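### 4.2 Open-day demonstration

Visitors to the Annan open day saw the slider task in simulation before the talk on the real arm. Rhodri Prydderch ran the simulator and Hywel Parri took questions. In the task, the arm works at a control box with sliders, set on a table. The policy had been trained for 3000 episodes, and over 200 people watched at least one run – most stayed for two. Figure 2 shows the arm with its gripper above the box. Questions were mainly about speed, and we return to these in Section 5.
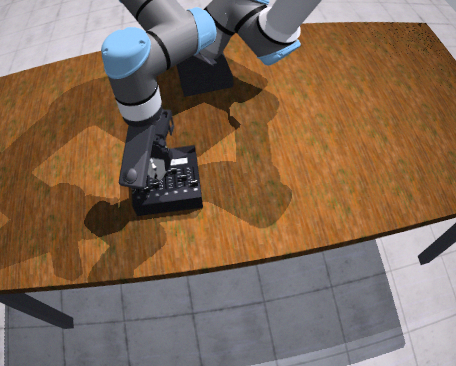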